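Looking after your squeegee and your tables: common questions

These are the questions customers send us most often about the Clesska hand squeegee and about keeping desks and tables clean in shared workrooms. If yours isn't covered, write to Tassanee Mahawong on the customer desk. Replies normally go out before 4 pm.

What is the squeegee for?

Windows, mirrors, glass partitions, tiles and any smooth, sealed table top. It isn't meant for bare wood, carpet or painted brick.

Can I use it on a wooden table?

Yes, if the top is varnished or lacquered. Use very little water and pull it off straight away. On an oiled or waxed top use a damp cloth instead. If you don't know what finish you have, put one drop of water on the underside and leave it for 15 minutes. A dark mark means the water is getting in.

Which parts can be replaced?

The blade only. The head and handle are one piece and are not sold separately. Hold the tool by the handle with the head upwards when you check the blade, and look along the whole length for nicks.

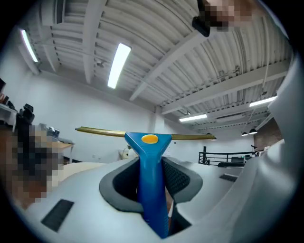
How often should I change the blade?

When it starts to leave lines. In an ordinary office that is once or twice a year. Cleaning firms should change it more often. Replacement blades come in packs of 8.

Do I have to clear the table first?

Take off whatever lifts easily, such as cups and bottles. A lamp can stay where it is if you work round it, but unplug it and lift the cable clear of the water. Don't spray towards laptops or keyboards. Spray the cloth, then wipe.

How do I do a round table?

Start at the far side and pull towards yourself in straight strokes, each one overlapping the last. Don't follow the curve, as the ends of the blade lift and leave a wet arc. Lay the squeegee down flat between passes -- if you lean it against something it will slide off and the blade takes the knock.

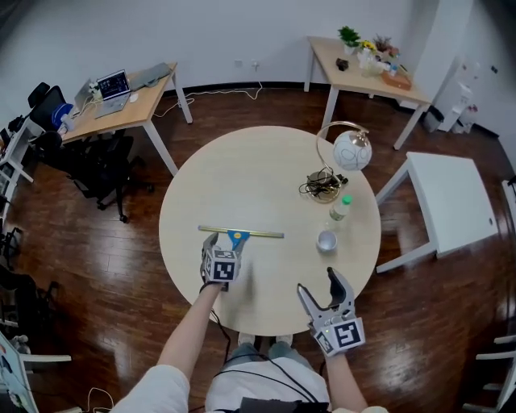
Walk round to the other side for the second half if you can't reach comfortably. Stretching makes you press harder at one end of the blade, and you get a streak. Finish the rim with a dry cloth.

What should I put in the water?

A few drops of washing-up liquid in a bucket of warm water, no hotter than 40 degrees. Brultar glass cleaner is fine too. Please don't use bleach, which hardens the blade.

Why does mine squeak?

The surface is too dry, or there is old polish on it. Wet it again and wipe the blade. New ones sometimes squeak for the first few uses.

How should I store it?

Rinse it, dry it and hang it up. The Nindska hook fits the handle. Keep it away from radiators.

Do you supply offices?

Yes. Orders over 3,000 pieces are handled by our distributor, Özkan. Anything smaller can be ordered from us in the usual way. We close for stocktaking in December, so please order early if you need blades before the new year.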